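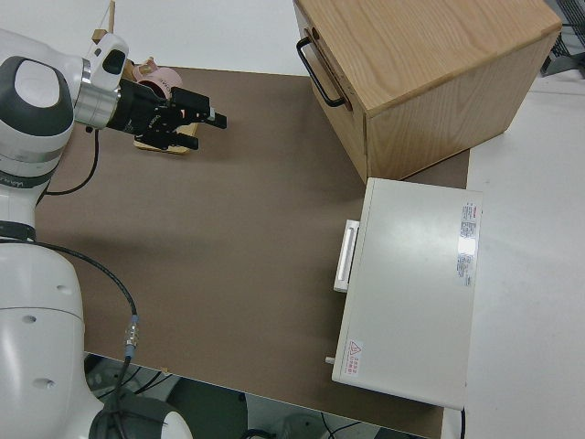 Handout 7: Rules for sharing a bench with an arm
Brokeside short course in practical automation
Revised 4 May 2018

Read this before the lab session and bring it with you. It covers what the standards ask for, what people tend to think they ask for, and the house rules we use on top. The second of those takes up most of the space, for reasons that will become clear.

1. What "collaborative" does and does not mean

You will hear an arm called "a collaborative robot" as if that settled the matter. It settles very little. The safety standards for industrial robots (ISO 10218, parts 1 and 2, and the technical specification ISO/TS 15066 that goes with them) deal with the application as well as the machine. The application includes the arm, whatever is bolted to its flange, whatever it picks up, the bench, the furniture on the bench, and you.

An arm with rounded covers and joint torque sensing may be a sensible choice for working near people. Put a kitchen knife in the gripper and the rounded covers have stopped mattering. Even the bare gripper deserves a second look: two hard fingertips have a small contact area, and pressure is force divided by area. A force limit on a settings page tells you nothing about pressure until you know what is doing the touching.

So when a supplier says the arm is safe, ask: doing what, holding what, at what speed, next to whom? I have asked this at a fair number of trade stands. The usual reply is a brochure.

2. The risk assessment

Somebody has to write one for each task. The vendor can't do it for you, and neither can last term's group. A risk assessment for "tabletop manipulation" in general is close to worthless. Putting a corn cob in a basket and taking a mug off a stand are different tasks, with different paths, different heights and different things to knock over.

For each task, write down:

What the arm holds, including what it might hold by mistake.
Where a hand could be pinched – between gripper and bench, between gripper and a fixed object, between two links of the arm.
What could fall, and which way.
What happens if power is lost in the middle of the move.
Who can reach in, and how they would know it was all right to do so.

The old Gerlach form, which some of you have met elsewhere, has 70 boxes to tick. I have read plenty of completed ones. Most had every box ticked in the same pen at the same slant, and I doubt that anyone had looked at the bench while doing it. We use one page with blank lines.

3. Props are part of the cell

Household objects make people careless. They look friendly and everyone has handled them before. Go through them all the same.

Anything with a handle is a snag point. A gripper finger that enters a handle and then moves sideways will drag the whole object, and a box with an appliance inside it is heavier than it looks.

Things standing on other things count twice. If a container is on top of a box, assess the box being pushed as well as the container being dropped.

Liquids stay off the bench unless the task needs them. If it does, write down how much, what it is and where it will run.

Plates on edge in a rack will go over in a row if the first one is hit hard enough. Use ones you can afford to lose.

Cables get their own line on the form. Check the run along the arm at both ends of its travel, then check the floor. A cable that is fine in the start position can be tight at full reach.

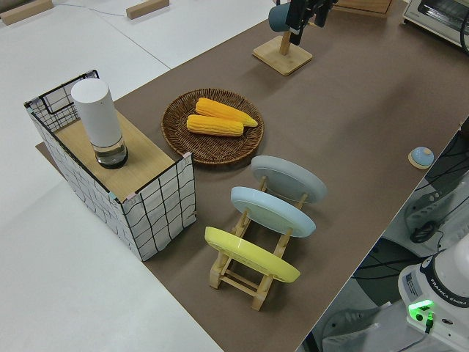 4. Speed, and the number everyone quotes

Students arrive having read that 250 mm per second is "the safe speed." It is the usual ceiling on tool speed in manual reduced-speed mode, with a person at the controls who can stop the motion. It was never a promise that a blow at that speed is harmless.

For first runs of any new path we set the speed override to 5 percent. After three clean runs you may raise it in steps, up to 60 percent with anyone inside the tape. Going higher means everybody is behind the line. These are Brokeside figures, chosen by us. Please don't cite them in your report as though they came from a standard.

5. Stops

Know which device does what. An emergency stop is a safety function. A button on a screen is a request to a piece of software, and software may be busy. A loose button on the bench might be anything at all until you have traced it, so trace it.

Test the stop at the start of each session, with the arm moving slowly and empty. Sign the sheet after the test, please – last October we found a sheet signed a week ahead.

Indicator lights: read the manual for the model in front of you. Colors differ between makers. Green does not mean "put your hand in."

6. On claims of good records

The Trorkaten case study in your reading pack reports 3,000 hours without injury. Before you are impressed, look for how near misses were recorded. I could find no mention of them. The Jarkutness report is duller and much more useful, as it lists every unplanned contact, including the embarrassing ones.

For the lab session
Bring one completed page for one task. Name the task in a single sentence. If you need the word "various," start again.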